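Thread on glaze fit, or why your bowls ping for days after they leave the kiln. Mostly for people firing at cone 6 at home. 1/

The ping is crazing. The glaze shrinks more than the clay as both cool, so it ends up in tension and cracks. Sometimes it happens while you unload. Sometimes it takes months. 2/

The number that matters is thermal expansion. Glaze calculators will give you one from the recipe. Treat it as a way to compare two glazes on the same clay. It won't predict fit on its own, and figures from two different calculators can't be mixed. 3/

High sodium and potassium push expansion up. Silica, boron and magnesium bring it down. So the usual first fix is more silica, in small steps, with the alumina watched so the surface doesn't change too much. 4/

My liner recipe came out of a Skernalo workshop handout. It crazed on the Broltley stoneware from the first firing in September. Same glaze was fine on their porcelain body. Nothing wrong with either one, they just don't match. 5/

I ran a line blend, adding silica 2 parts at a time to the base. Crazing was gone by the third tile. By the fifth the surface had gone stiff and a bit dry at the rim. The fourth is what I use now. 6/

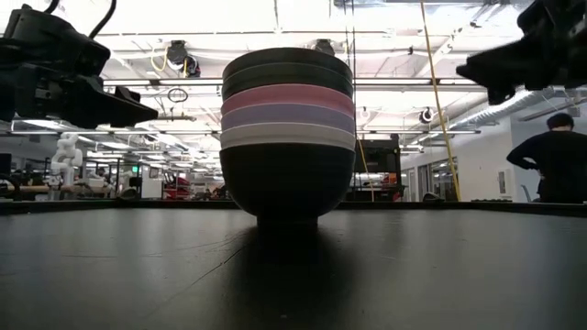
Tile results don't always carry over to full-size ware. A tile is thin and flat and glazed on one face. A bowl has a thick foot, a thinner wall, and glaze pooled in the well, which is where cracks usually start. Test on the form you plan to make. 7/

Stress test, cheap version: freezer overnight, then into a sink of boiling water. Gloves and eye protection. Three rounds. Wipe with ink, rinse, look under a loupe. Fine lines will hold the ink. 8/

If the glaze comes through that, check the other direction. Too much compression gives you shivering, where slivers of glaze pop off at rims and handle edges. On food ware that is worse than crazing. Run a thumbnail (gloved) along every rim. 9/

Thickness counts more than people think. I weigh the slurry and keep specific gravity at the same value each time. A double dip can craze where a single dip on the same pot does not. 10/

Cooling speed: a slow cool may delay crazing but it won't fix fit. If a pot only survives because you waited until the kiln was at room temperature, it is still under tension and it will let go later, probably in the dishwasher. 11/

Bisque is the other suspect. Underfired clay takes up moisture, swells slightly, and stretches the glaze over time. Check absorption: weigh a fired unglazed piece dry, boil it, soak it, weigh it again. My Broltley bars were over the supplier's figure until I moved the hold to 13 minutes. 12/

Witness cones on every shelf. My controller said one thing and the bottom shelf was nearly a full cone behind. 13/

Log for this series is at firing 32. Updated the sheet 11/1/23 with the Rainer feldspar swap, which shifted expansion enough that I had to redo the blend. Check your feldspar when you open a new bag. 14/

Next up is the Havthorpe frit in place of part of the feldspar. Results when the kiln is free. 15/15

Comments

mudline_ceramics
Does the freezer test apply to earthenware? Mine fails every single time.

coneheadpottery
12 is the one I needed. Absorption on my bars was way off and I'd been blaming the glaze for a year.

slipandscore
What specific gravity do you dip at?

tinykilnshed
Can you post the line blend sheet? The link in your profile is dead.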